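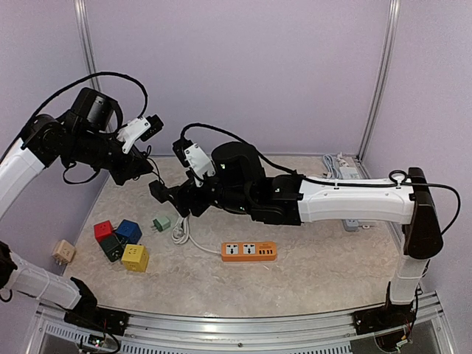
Filed under: Grantee Updates / Workspaces & Fit-out

Hedari Workroom Refit: Progress Report
03/06/2025

This report covers the second stage of the grant from the Bastos Fund for refitting the small workroom at Hedari. The first stage paid for clearing the room and for new wiring. The second stage pays for the table, the panels around it and the lighting, and most of it is now done.

Table and top

The new top is in place. We chose a beige surface with a marble pattern from Trotosska, after looking at plain white and a dark gray. White showed every mark in the old room and the gray made small dark parts hard to find. The top was delivered two weeks late. The first one had a chip on a front corner and was sent back, and the supplier replaced it without charge.

Panels

The table is closed in by pale lavender-gray wall panels at the back and on both sides. The corners are held by aluminum posts. We had planned to paint the posts to match the panels but left them silver, which saved a day of work. The joint between the table and the back wall has a thin pale strip along it. In the old setup screws and cable ties went down that gap and the table had to be pulled out to get them back.

The panels came from Zurton in a standard size and had to be trimmed on site. One was cut wrong and reordered. The cost of the extra panel was 40 dollars and came out of the contingency line.

Lighting

Two of the planned fixtures are up. The third is on order. Until it arrives, the far right corner of the table is darker than we would like, and we are using a desk lamp from the office in the evenings.

Spending

The stage two award was 2645 dollars. The tabletop and its delivery took 1000 of that. Panels, posts and fixings were the next largest item. The contingency line started at 100 dollars and has 60 left after the extra panel. We don't expect to ask for more money in this stage. Receipts are attached to the finance form sent separately.

Still to do

The third light has to be fitted and the floor edging put back along the door side. Cable runs under the table need to be tidied and labeled. We would also like a shelf outside the panels for hand tools, so that they are not left on the work surface. It was not in the original plan, and we would like your agreement to buy it from the remaining contingency.

Care of the surface

Staff have been asked to wipe the top at the end of each day with a damp cloth and no abrasive cleaner. Drinks stay on the side bench. A card with these points will go up by the door.

Next report

The final report is due in October and will include the closing accounts. Please let us know before then if you want to visit the room. Mornings are easiest, and parking is behind the building.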